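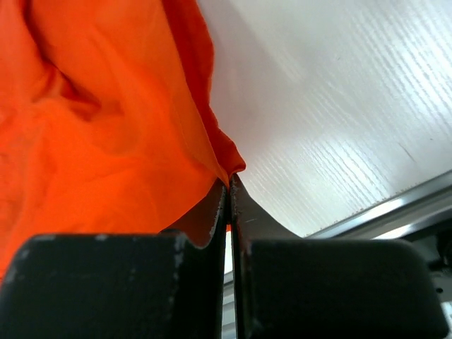 Dalva Seixas wrote in the comments last week that I should quit buying thread by color and start buying it by weight, and I've been grumbling about it ever since (she's right, I think). So on Saturday I went through the whole drawer! I had 60 spools in there, most of them some kind of blue, and half so old they snap if you look at them funny.

I kept the Stollitz ones, tossed the brittle stuff, and ordered one big 700-yard cone in plain gray, which everybody swears blends into anything. We'll see. My mother hemmed every curtain in our house with white thread and never heard a complaint. The cone should get here by Thursday, and the kitchen curtains are first in line.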